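Reading a Product Claim: Notes for Unit 3
Consumer Math and Everyday Evidence

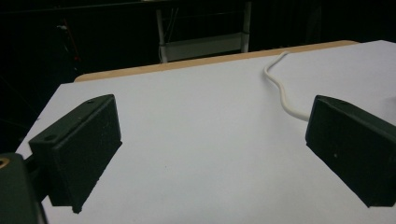

Photo: Despina Gashi

These notes go with the lecture on durability claims. Bring them to section, along with one package from your own kitchen that has a number printed on it. Any number will do except the weight.

We use cookies to improve your experience on this site. By continuing to browse you accept our cookie policy. Accept | Manage settings

1. What a number on a box is for

A number on a box is there to sell the box. It may also be true. Your job in this unit is to keep those two facts apart long enough to ask where the number came from.

Take the Cerotex pan we used in lecture. The sleeve says "Tested to 3,000 uses." Most of you wrote down that the pan lasts 3,000 uses. Read it again. It says somebody tested it that far. It doesn't say how the pan looked when they stopped, how many pans they began with, or what they called a use. Wiping a cold pan with a sponge could be a use. So could frying an egg in it with no oil. I wrote to Cerotex in November and got back a coupon.

2. Compared with what?

The Prekton storage tub is "60% stronger." There's no second half to that sentence. Stronger than last year's tub, than the cheapest tub in the store, than a paper bag? Fatos Mladenović suggested in class that it must mean the leading brand. Maybe, but you supplied that yourself, and the company would be happy to let you.

When a comparison is missing its other half, write the claim down and put a blank where the missing part goes. Don't fill in the blank with a guess. Half the homework errors last term came from that.

3. Small tests

Rok Papadopoulos brought in the Mets sponge flyer, which says users preferred the new sponge. The fine print gives the sample as 18 people. I have no quarrel with small samples as a place to start. I do have one with a flyer that puts the result in red letters and the sample size in gray ones.

Ask who the people were. If they worked for the company, or got the sponge free, or knew which sponge was the new one, I'd want to see it done over before I changed sponges. Sorin Zupan argued that it's only a sponge. Fine, but the same layout turns up on car seats.

4. "Up to"

"Up to" sets a ceiling and promises no floor. A Ratberg bulb that lasts "up to" ten years has kept its word if it dies on the way home. Cross the phrase out, read what's left, and notice how different it feels.

5. Reviews

I'm less fond of these than most of you are. A person who writes a review the night the package arrives can tell you about the package. For durability, look for people who came back months later, and remember that those who come back are often angry. I don't know a good fix. Tihomir Zupan's idea of reading only the middle ratings is worth trying, though I haven't seen evidence that it works either.

Homework

Pick one claim from your package. Copy it word for word, including the asterisk and whatever the asterisk leads to. Then write down what was measured, who measured it, and what it was compared with. If you can't find an answer, write "not given." More than one "not given" is normal. One page, typed, handed in at the start of section.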